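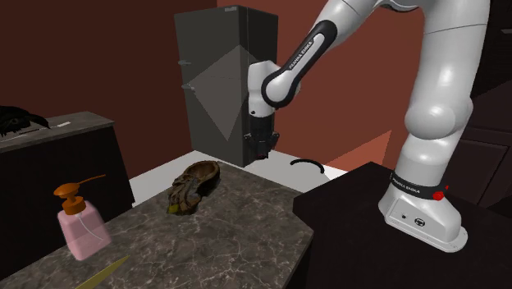
January, morning. Workshop notebook, dye bench.

Continuing the walnut and madder tests for the Plasatthorpe order. Mereana wants a brown that is warm but does not go orange under shop light, and so far I have given her three browns that go orange under shop light. I write down everything this time, also the things that look stupid, so that we can repeat the good one if we find it.

Wool is the Clenis two-ply, undyed, from the second bag. The first bag is finished except for the tangled skein. I scoured everything yesterday evening with the neutral soap and let it cool in the pot overnight. The rinse water this morning was still a little yellow, so I rinsed once more. I think the second bag has more grease in it than the first. If the color comes out uneven, look here first.

Mordant: alum at 17 percent of the dry weight of wool. No cream of tartar for half of the skeins, to see if it makes any difference with walnut. The books do not agree. I tied the ones without tartar with a cotton thread and two knots, the ones with tartar have one knot. Please do not cut the threads off when you wind the skeins! Last month someone did it and I had to guess.

9:40. Alum bath on low heat. The thermometer from the drawer shows four degrees more than the new one. I use the new one and have put tape on the old one. My older notes are probably all wrong by the same four degrees, which would explain why the madder in those notes looks better than the madder I get when I follow them. I was cooking it cooler than I believed. Madder goes brown when it is too hot, everybody knows this, and I was blaming the water.

10:50. Alum bath off, lid on, left to cool. Meanwhile strained the walnut hulls. They were soaking since before the holidays and the smell is strong. Strained through the old curtain, then again through the fine cloth. The liquid is almost black in the jar but on paper it gives a thin brown like weak tea. I put one drop each on a strip of paper, from the top of the bucket and from the bottom. The bottom is clearly darker. So: stir before taking, always.

Madder is the ground root from Akpalu, the new packet. It is finer than the last one and a bit pinker when dry. I soaked it in warm water and left it on the shelf above the radiator. I do not know if finer powder gives stronger color or only gives it faster. I take the same weight as before so we can compare.

12:30. Mereana Ruawai came by with the sample card from the customer. It is smaller than I expected, a piece of woven cloth the size of a matchbox. Held near the window it is a plain brown. Under the lamp it turns a little red, but not orange. She says the customer has accepted a difference of "one step" and when I asked one step of what, she did not know either. We agreed that we dye three neighbors of the color and let them choose.

She also asked if we can do it with Condex powder, the ready-made brown, to save time. I said we can, but the order says plant dyes and the label on the Condex tin says nothing about what is inside. She will write to them. Until there is an answer the tin stays closed.

13:15. Walnut bath. Skeins into the pot wet, squeezed but not wrung. Brought up slowly. I moved them under the surface with the glass rod every few minutes, and turned the whole bundle over two times. There is a lot of small dust from the hulls still, even after the fine cloth. It shakes out when the wool is dry, I hope.

After the walnut, I took out two skeins (one with tartar, one without) and kept them as they are. The rest went into the madder, starting lukewarm. Held it below 60 on the new thermometer, which was difficult because our hot plate only knows "too little" and "too much." In the end I moved the pot half off the plate and this was more steady than any position of the knob.

Results, looking at wet wool, so not very reliable:

Walnut only, with tartar: light brown, a bit yellow.
Walnut only, without tartar: same brown, maybe a little more gray. The difference is very small. If I did not have the knots I could not tell.
Walnut then madder, short: warm brown. I like this one. Close to the card at the window.
Walnut then madder, long: too red, more brick than brown.

One skein from the long group has a pale band where it was tied. My fault, the tie was too tight. Next time a loose figure eight, and in more places.

16:20. Everything rinsed and hanging on the back line. The short madder skein let go very little color in the rinse, the long one let go a lot. I saved the madder bath in the tall jar for an exhaust test. There is certainly color left in it, and for the small weavings a pale coral would be nice.

pH of the tap water today is a bit higher than in the autumn according to the strips, but the strips are old. Order new strips. Also order alum, we have enough for one more round only.

To do tomorrow:
Look at dry skeins at the window and then under the shop lamp, and cut a piece of each for the card.
Repeat the short madder with the tie corrected, walnut from the stirred bucket.
One test with a very small amount of iron after the madder, to pull it away from orange. Use the separate pot — the one with the blue handle — and never put it back with the others.
Go through the old notes and write "minus four" next to the temperatures. There are 31 pages with temperatures in them, so perhaps not all in one day.

18:05. Looked at the short madder skein one more time, half dry, under the lamp. A little orange, but less than the last three. Leaving it on the line overnight.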